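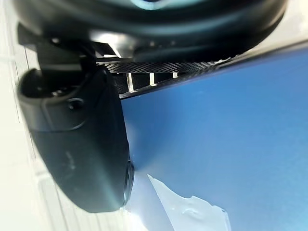
Thread: What did you forget to budget for on your office robot?

binderclipped
Posted August 3, 2026

We run a small records office, desks and cabinets and a frightening number of blue binders. The plan is a robot that can get things out of the cabinets and put them on desks, and then, if we're feeling ambitious, the other way around. I have two quotes. Iltemetti wants to lease us a humanoid with fingered hands. Zuncombe wants to sell us a pair of plain two-finger grippers, with the arm as a separate line, as if you might only want the fingers.

My boss, Mansa Abugri, has approved "a number, within reason" and has declined to say the number. What am I missing?

torque_widow
Spare parts. Whatever the quote says, add a second hand. Ours was out for six weeks in July and we paid the lease on a very expensive coat rack.

Sulemana_fan
Disagree with torque_widow, at least for a lease. Read the contract, a swap hand may already be in there. Sulemana includes one. (Yes, I know, look at my user name.)

binderclipped
The Iltemetti contract says "reasonable access to replacement components." I have read that sentence 13 times and it gets shorter.

oldcarpet
Before anybody buys fingers, how much of the job is standing up straight at a desk and how much is reaching down into furniture? You price those differently. A desktop you could do with one arm on a cart. 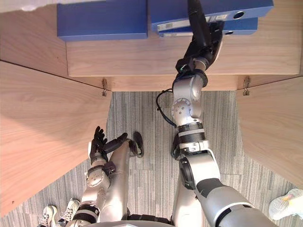

Right hand up at the binders, left hand down by the side panel.

binderclipped
Call it half and half. Desktop stuff is binders lying flat, sometimes stacked. They have a finger hole in the spine, which is the one feature of the 1973 filing system I'm prepared to defend.

torque_widow
Then put the finger hole in the spec! Make both vendors quote on pulling a binder off a stack by the hole. A wide paddle finger isn't going in there, and you want them to say so in writing while they still like you.

Sulemana_fan
Or it squeezes the binder by the edges and you save the price of a car. Not every job needs knuckles.

oldcarpet
Until there are two binders in the pile. My real worry is the cabinets. A hinged door needs floor space to swing, and the robot needs somewhere to be while it swings.
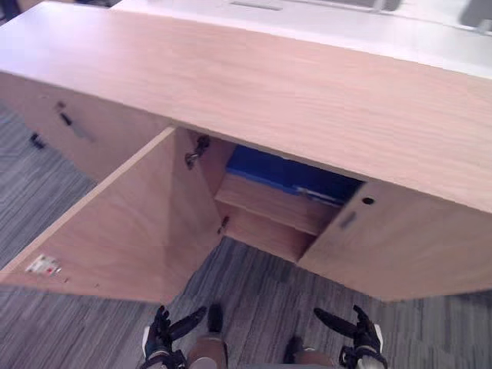 And you have to look at what you're asking it to grab once the door is open. A flat thing on a shelf, pushed toward the back, under a wooden top. A person bends over and grumbles. A robot needs the reach, the wrist to go in level, and knees, if you bought knees. So measure the shelf depth and send it with the request. Brerkitau quoted us off a brochure photo of a shelf and we got an arm that could nearly do it.

binderclipped
Nearly is a strong word for a purchase order.

oldcarpet
It was the word on the acceptance form.

Sulemana_fan
Fine, I'll give you the cabinets. But price taking the doors off. We set aside around 3000 for furniture changes and a screwdriver did most of it.

torque_widow
Some of us have to lock our records.

binderclipped
We do lock ours, so the doors stay. Revised list for Mansa: spare hand, stacked binder test, shelf depth, room for the door. I'm also asking Zuncombe to put the arm in the same quote as the fingers. Will report back when I have a number, or when I've been told it wasn't within reason.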